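4. Setting up the pantry list

Before you start: sections 1 to 3 must be finished and the Skolex label printer must be showing a steady light. If it is blinking, go back to section 2. Restarting the app will not fix it, whatever the pop-up says.

4.1 Decide what you will track

The Calloway app invites you to enter everything in the kitchen on the first evening. We advise against it. Most households that try this stop halfway through the spice rack and never open the app again. Start with one shelf.

1. Pick a shelf of packaged dry goods. Leave fresh food for later, or for never.
2. Open Lists and tap New List. Name it after the shelf. "Pantry" is too vague once you have a second one.
3. Set the list limit to 300 entries. The app allows 802, but scrolling gets slow well before that.
4. Turn off Smart Suggestions. It guesses what you are about to run out of, and in our testing it mostly guessed flour.

Note: Shared lists need the paid plan. The free trial lasts 15 days and does not warn you before it ends.

4.2 Enter the items

1. Tap Add, then Scan.
2. Hold the barcode flat and in good light. Shiny wrappers often fail on the first try - tilt the pack slightly and scan again.
3. Check the name that comes up. Do not trust it. The product lookup is run by Skotico and is filled in by users, so a can of beans may come up as cat food.
4. Enter the best-by date by hand. The date reader is still marked Beta and mixes up day and month.
5. Tap Save. Wait for the tick before you scan the next item.

Imported snacks and sauces are the weakest part of the lookup. Expect to type these yourself. Use a name that everyone in the house will recognize, and copy any allergens from the pack into the Notes field.

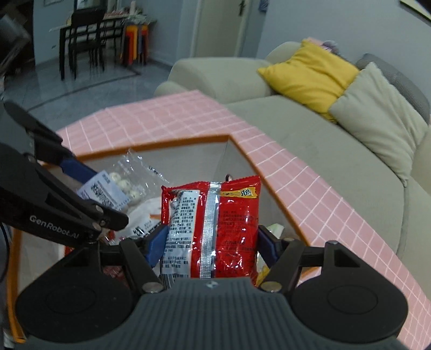 Fig. 4-2. Red snack packet with the ingredients panel printed in Chinese.

If you cannot read the ingredients, leave the Allergens box set to Unknown. The built-in translator is fine for menus, but we would not rely on it for a nut allergy. Ask someone who reads the language.

CAUTION: A blank Allergens box is shown to other users as "None." This was reported to the developer and has not been changed as of version 5. Always select Unknown instead.

4.3 Print and stick the labels

1. Select the items and tap Print.
2. Choose Small. The Large label looks better on screen but covers the cooking directions on most boxes.
3. Stick the label on a clean, dry surface, away from the seal and the barcode.

Note: Rarkard freezer labels are sold as permanent. Ours came off. Write the date on the bag with a marker as well.

4.4 Back up the list

Cloud Sync is on by default, but it only runs while the app is open. Export a copy yourself from Settings > Data > Export, and save it somewhere other than your phone. Do this again before you install the December update.

Section revised Nov 25, 2020. Text by Nighat Pirzada, steps checked by Aarti Rawat on a phone and a tablet. The tablet version has no Export button; use the phone.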